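Progress report to the Oltton Fund
Project: Vasadis activity tables for day programs
Prepared by: Urrego Community Workshop
Date: 2021-02-26

Purpose of this report

The report covers the second stage of the grant. It sets out what has been built, what has changed since the application, what has been spent and what is left to do. The first stage report dealt with the lease, the insurance and the purchase of tools, and those matters are not repeated.

Background

The grant is for a set of low-cost activity tables for day programs that work with older people and with adults recovering hand and arm movement. The tables are meant for simple sorting and moving tasks: picking a ball up, rolling it, putting it in a tray, taking it out again. Most programs we spoke to before applying were using dining tables. These are often too high for a person in a wheelchair, and balls and blocks end up on the floor.

We agreed to deliver four tables, each with a flat work board, a storage tray and a kit of small objects, along with a printed activity guide of no more than 20 pages.

Work completed

All four table frames are assembled. Two have been fitted with boards and are in use in our own activity room. The other two are waiting on boards from Clasto, who have confirmed the order but not the delivery day. We had planned to cut these ourselves. Clasto's price came in lower than our cost for material and labour, so we changed the plan in September and advised the Fund by email at the time.

The kits have been packed for three tables. The fourth kit is short of its larger balls and its spare tray.

The activity guide is in second draft. The section on seated posture has been rewritten after comments from two day programs, who found the first version too long to use during a session. It now fits on one page. 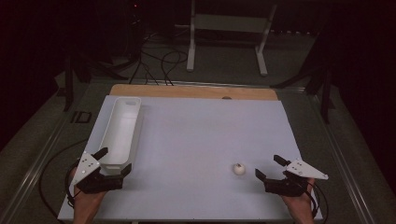

The work board has had more changes than any other part. Our first version had a printed pattern of circles and lines, and people found it hard to pick out the smaller objects against it. The current board is plain matte white and has nothing printed on it. The storage tray is also white, long and narrow with raised walls and rounded corners, and lies lengthwise on the left of the board with the slot handle at the far end. Having both in white keeps the look simple, but it means that a white ball, one the size of a ping-pong ball, does not stand out well on the surface except by its shadow. We will add balls in two strong colours to every kit and keep the white ones for the harder tasks.

Tray position was discussed at length. Left-handed users asked for it on the right, and staff asked for it to stay in one place so that packing up is quicker. The tray is not fixed down, so either side will work. The guide will show both layouts.

Two matters are still open on the board. Small balls roll easily on it, and a light push is enough to send one over the side. We are testing a thin removable edge strip and should know in the next month whether it stays put. The other matter is cleaning. The matte finish marks more readily than the gloss sample we rejected, although it gives much less glare under ceiling lights. We have tried three cleaning products and will name one in the guide.

Spending

Spending in this stage was $3415. This covers the frames, the first two boards, trays, small objects and the printing of draft guides. Freight was $115 of that amount, more than we had allowed, as the frames came in two loads. There is $500 set aside for the final print run, and it has not been touched.

We do not expect to ask for more money. If the Clasto freight charge is higher than quoted, we will cover it from the small objects line, which is underspent.

Delays

The project is three weeks behind the schedule in the application. Most of this comes from the change of board supplier - the rest is time spent on the guide. The closing date of the grant is not affected.

Next stage

Fit boards to the remaining two tables when they arrive.
Decide on the edge strip and fit it to all tables if it is adopted.
Complete the fourth kit.
Add the coloured balls and update the packing list.
Finish the guide, including the left and right tray layouts, and send it to print.
Deliver the tables to the day programs named in the application and show staff how to set them up.

We would like the Fund's agreement on one point before the next report. One of the day programs has moved to a smaller room and has asked for a shorter table. We can cut down one frame at no cost to the grant, but the board would then need to be trimmed to match and could not be swapped with the others. Please let us know if this is acceptable.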